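绿番茄怎么处理:催红、腌、煎,外加一罐酱

一月份翻出来的旧笔记,重新整理了一下。赶着写的,顺序有点乱,先凑合看。

每年收摊的时候都剩一堆青果子。扔了心疼,生吃不行,放着又烂。下面是我这几年用下来还算靠谱的办法,从摘果开始讲,只想看腌的直接往下拉。

一、摘之前先看天气

夜里温度连着几天低于十度,就别等了。果子挂在藤上也不长,反而容易冻伤。冻过的果子表面看不出来,拿进屋两三天开始发水、起软斑,救不回来的。

霜前一天下午摘最好,叶子上没露水。早上摘也行,但要晾干再收。湿着装箱等于养霉。

剪,别扯。带一小段果柄。果柄太长会戳破旁边的果子,剪到跟萼片差不多齐。

整株拔也可以,连根带土抖干净,倒挂在车库或者楼梯间。适合藤上还有很多果、又懒得一个个剪的人。缺点是掉果,底下铺块旧毯子。我试过一年,果子味道确实好一点点,但地上也是真的脏,后来不挂了。

二、分拣

这步别省。分好了后面全顺。

第一堆:已经泛白、底部有点发黄或者发粉的。这种叫破色,放着自己会红。

第二堆:个头长足了,颜色还是青,但皮发亮,不是那种死绿。能催红,慢。

第三堆:小的、硬的、皮发乌没光泽的。催不红,别浪费时间,直接进厨房。

第四堆:有伤口、虫眼、裂纹的。当天用掉,坏的部分切大一点。有黑斑往里凹的整个扔,别舍不得,晚疫病的果子放一起会传。晚疫病的藤也别堆肥,装袋丢掉。

分不清第二堆和第三堆?挑一个切开。籽周围已经有胶状的东西,刀切下去籽会滑开,就是长足了。籽被一刀切断,那就是太嫩。

三、催红

原理就一句话:乙烯加温度,跟晒太阳没什么关系。所以别往窗台上摆。窗台白天烫晚上凉,果子容易皱皮,红得也不匀。

纸箱法。箱底垫两层报纸,果子蒂朝下单层摆,互相别碰到。上面再盖一层报纸。箱子放18到20度的地方。放一个快熟的苹果或者香蕉进去,香蕉快一些,但香蕉烂了招果蝇,记得看。

纸袋法。果子少就用纸袋,几个番茄配一根香蕉,袋口折一下,不要封死。塑料袋不行,闷,出水。

碗里敞着放也不是不行,就是慢,而且各红各的。我家总有几个散在桌上没归箱,吃饭时候顺手捏一下软硬。

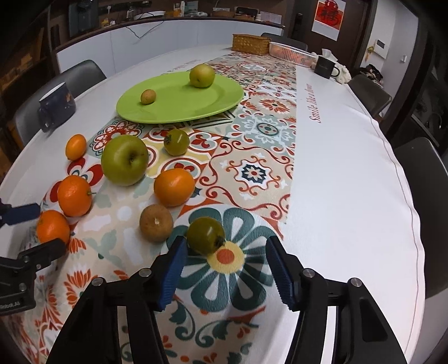 桌上的小青番茄,还没红。

隔天翻一次箱。红的拿走,软的拿走,发霉的赶紧拿走,旁边挨着的擦一擦。这活儿很无聊但是真的不能偷懒,一个烂的能带坏一片。

破色的果子一般一周上下就能吃。全青的要两到四周,看温度。想拖慢一点就挪到13度左右的地方,比如不开暖气的房间。别进冰箱!没转色的番茄进冰箱基本就废了,拿出来也不会再红,口感发面。

催红的味道比不上藤上熟的,这个要认。拿来做汤、炒蛋、烤都够用,凉拌差点意思。

四、先说安全

生的青番茄含番茄碱,未熟的时候多一些,吃多了嘴里发麻发苦,肠胃会不舒服。正常做菜的量大多数人没事,但别当水果啃,小孩和肠胃弱的人少吃。尝着明显发苦发麻就吐掉,别硬咽。

叶子和藤不要吃。别拿来泡东西。

还有,下面说的都是没转红的普通番茄,不是那种熟了也是绿皮的品种。绿熟品种捏起来是软的,直接当熟番茄吃就行。也不是墨西哥那种带纸皮的酸浆,两码事,菜谱不能随便互换。

五、煎青番茄

最快的一个,下班回家也能做。用第二堆里个头大的。

材料:
青番茄 4个
面粉 小半碗
鸡蛋 2个
牛奶 一勺
玉米面 一碗
盐、黑胡椒、辣椒粉 随意

做法:
番茄切片,指头那么厚的一半就行。太薄会化,太厚中间生。
两面撒盐,铺在架子上出水,十几分钟。
用厨房纸吸干。这里一定要吸干,不然外壳会脱。
三个盘子排开:面粉,蛋液加牛奶,玉米面加调料。
番茄片依次裹,裹完放一会儿,让粉吃进去。
锅里油铺满底,中火,丢一点玉米面进去马上冒泡就可以下了。
一面煎到金黄再翻,别来回翻。
出锅放架子上沥油,不要叠。叠了就软。

蘸酱我用蛋黄酱加一点醋和辣酱。酸奶加蒜也行。

常见问题:壳掉了,是没吸干或者油温低。外面糊了里面硬,是火大,或者片厚了。太酸的话,在玉米面里加半勺糖,很管用。

没有玉米面用面包糠,也脆,味道不太一样。

六、腌青番茄(醋渍,冰箱版)

先讲清楚,这个是冰箱保存的做法,不是常温罐头。常温的要按正规的灌装流程来,酸度、时间都不能自己改,找靠谱的配方照做,我这里不写。

材料:
小个的青番茄,第三堆正好,大概一公斤
白醋 500毫升,酸度5%的
水 500毫升
盐 两大勺,不加碘的
糖 一大勺
蒜 6瓣
莳萝,干的鲜的都行
芥末籽、黑胡椒粒 各一小勺
干辣椒 看自己
月桂叶 两片

做法:
瓶子洗净,开水烫过,晾干。盖子也烫。
番茄洗净,去蒂。小的对半切,再大点的切四瓣。整个腌不容易入味,非要整个腌就拿牙签多扎几个孔。
蒜和香料铺瓶底,番茄往里塞,塞紧一点,但别压烂。
醋、水、盐、糖煮开,盐化了就关火。
趁热倒进去,没过番茄。拿筷子沿着瓶壁捅一捅,赶气泡。
放凉,盖上,进冰箱。

一周后开始能吃,两周更好。冰箱里放一两个月没问题。用干净筷子夹,别用吃过的。汤浑了、冒泡了、味道不对了,整瓶倒掉。

我的配方底子是Vega Cabello给的,原版糖放得多很多,我减掉了。她那边还会丢一小截芹菜梗进去,味道更冲,喜欢的可以试。

玻璃瓶用什么都可以,有密封圈的省心。我以前用Pistberg的,盖子紧得要命,每次都要拿毛巾裹着拧。后来换了Jarkeo的宽口瓶,手能伸进去洗,就没再换过。瓶口宽比什么都重要。

七、青番茄酱

量大的时候做这个,一锅下去半箱就没了。

材料:
青番茄 两公斤
洋葱 3个
酸苹果 两个
葡萄干 一把
红糖 400克
苹果醋 500毫升
姜 一块,切末
盐 一大勺
芥末籽 一小勺
辣椒 一根,去籽

做法:
番茄切小丁。切得细一点,后面省时间。
洋葱苹果也切丁,苹果去皮去核。
全部下锅,厚底锅,别用铝锅铁锅,醋会咬。
中火煮开,转小火,不盖盖子。
前一个小时偶尔搅搅就行,后半段要勤搅,容易糊底。
一共两个小时上下。看锅底,木铲划一道,底露出来,汁不会马上淌回去,就好了。
趁热装进烫过的瓶子,凉了放冰箱。

刚做好的时候很冲,醋味顶鼻子,别急着说失败。放两三周再吃,会圆很多。配奶酪,配冷肉,夹三明治,炒饭丢一勺也可以。

开窗煮。不然醋味能在窗帘里待三天。

太稀:接着煮。太稠:加点热水搅开。太甜:补醋补盐。糊底了:马上换锅,不要刮锅底,上面的大多还能救。

葡萄干不喜欢就不放,换杏干切碎也行。红糖换白糖颜色浅,味道平一些。

八、中式一点的吃法

青番茄炒肉丝。番茄切条,用盐抓一下,挤掉水。肉丝加生抽淀粉抓匀,先滑炒盛出来。蒜和干辣椒爆香,下番茄大火,炒到边上有点透,肉回锅,一点糖一点醋就够。当酸菜用,下饭。

青番茄辣酱。剁碎,加盐,沥半小时水,跟蒜末、鲜辣椒碎、一点白酒拌匀,装瓶冷藏。一周内吃完,别放久。吃之前最好下锅炒一下。拌面可以。

炖汤。排骨汤最后二十分钟丢几块进去,解腻,酸味很柔。别早放,早放就化没了。

九、冷冻

实在来不及弄,就冻。

洗净擦干,切片或者切块,单层铺在烤盘上冻硬,再装袋。写上日期。不铺开直接装袋会冻成一坨,到时候要拿锤子敲。

切片冻过的可以煎,不用解冻,直接裹粉,就是溅油厉害点,小心手。切块的只能做酱炖汤。

半年内用完吧。一年也没坏过,就是水味重。

十、几个老有人问的

能不能晒干?可以烘,不怎么好吃,又酸又韧。烘干机80度以下,低温慢慢来,我做过一次就算了。

为什么箱子里的果子红了但是不甜?摘太早,糖没攒够。没办法,下次等到破色再摘。

摘下来要不要洗?催红的不洗,脏了用干布擦。吃之前再洗。

樱桃番茄青的能催吗?能,比大果快,但容易皱。皱了就拿去腌,一样的。

品种有没有差别?有,皮厚的耐放。我种过Gallardo和Clolstead,Gallardo皮厚,箱子里放到最后的都是它。Clolstead软得早,摘下来头一周就得盯着。

能不能早点避免剩这么多青果?能。末霜期倒着算,最后一个半月左右把顶掐了,新开的花也掐掉,让它专心长已经坐住的果。水也收一收。舍不得掐的人年底就是一箱一箱的青番茄,比如我。

醋能不能换成米醋?冰箱版可以,看清楚标签上的酸度,太低就少兑点水。颜色会深一些。

腌完的汤别倒,拌沙拉或者腌洋葱丝能再用一次。就一次。

差不多就这些。青番茄派的做法另外写,面皮那部份我还没试明白。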